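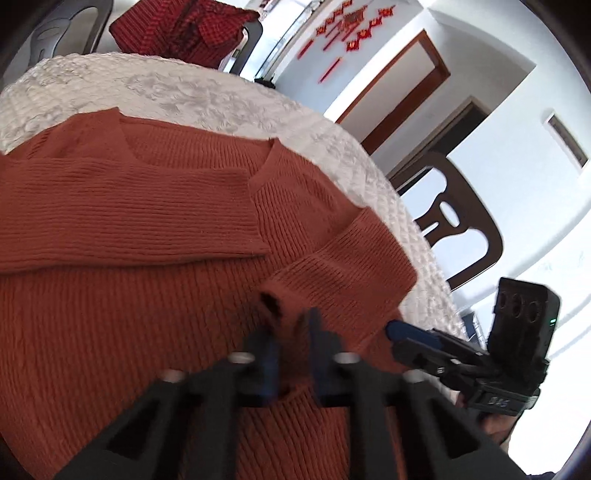

Red cabbage makes the cheapest pH indicator you'll ever ruin a shirt with. Chop 3 leaves, cover them with 500 ml of just-boiled water and leave the pot alone for 42 minutes (30 will do, but I got distracted). Strain it through a coffee filter. The juice stains, so work well away from anything like that rust-orange ribbed sweater on its cream quilted tablecloth.

Pour a little into small glasses. Vinegar turns it pink. Baking soda turns it blue-green and washing soda goes greener still. Add drops slowly, stirring between them, or you'll sail right past the purple in the middle.

Keep the leftover juice in the fridge, labeled. Nithin Kaimal took ours for grape and has not asked for seconds.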